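Repair mornings at the old Cosard bakery are back, and busier than ever

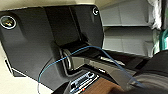

There was a queue down the side of the old Cosard bakery in Breria well before nine, and most of the people in it were holding something that had stopped working. A radio in a pillowcase, a sewing machine on a sack truck, a fan heater, two lamps, and a bread maker that its owner told me had been making a noise like a goose since Christmas. The repair mornings have started up again for the season, and if the first one is anything to go by, the town has been saving up its broken things all winter.

The idea is as simple as it was when Teodoro Quintana first put a toolbox on a trestle and waited to see who would come. You bring your item, you take a ticket, and you sit down beside one of the menders while the covers come off. You are expected to stay and watch, and to hold the torch if asked. Plastic panels get unscrewed, thin cables are followed from one end to the other, and brackets and circuit boards that most of us would never otherwise set eyes on are looked over on a wooden table with a cup of tea close by (though not too close, there is a rule about that now).

Teodoro keeps a ledger of everything that comes through the door, and he was very pleased to show it to me. The tally stands at 1,541 items since the mornings began, with a tick beside each one that went home working and a small circle beside those that didn't. He would not be drawn on which there are more of, but he did turn the pages slowly enough for me to see plenty of ticks.

"People come in apologising," he said. "They say it's only a cheap one, or it's very old, or they've already had a go at it themselves with a butter knife. We don't mind any of that. Bring the butter knife as well, if you like."

This year there are seven tables in place of last year's six, and the extra one, by the window, has been given over to small electrical things with fiddly insides. Nicanor Prieto looks after it. He spent most of his working life at the Arrieta telephone workshop and has, he says, never got out of the habit of photographing every screw before he takes it out. His advice for anyone tempted to open something up at home is to unplug it first, to lay the screws out in the order they came, and never to tug on a cable to see what it is attached to. A good many of the jobs he sees are a loose connector and nothing worse, and he seems a little disappointed when that is all he finds.

Soldering lessons are planned too, for anybody over twelve, with places for three learners at a time so that everyone gets a proper turn with the iron. Names can be put down on the sheet by the door, or left at the counter in Grivero, the hardware shop across the square, which is also taking in odd screws, old leads and any clean jam jars with lids.

The mornings run through April and on into the summer, from nine until one. There is no charge, but there is a tin for the tea, and the last tickets are handed out at noon. Microwaves can't be accepted, and anything very heavy is best mentioned beforehand so that somebody can meet you at the side door with the truck.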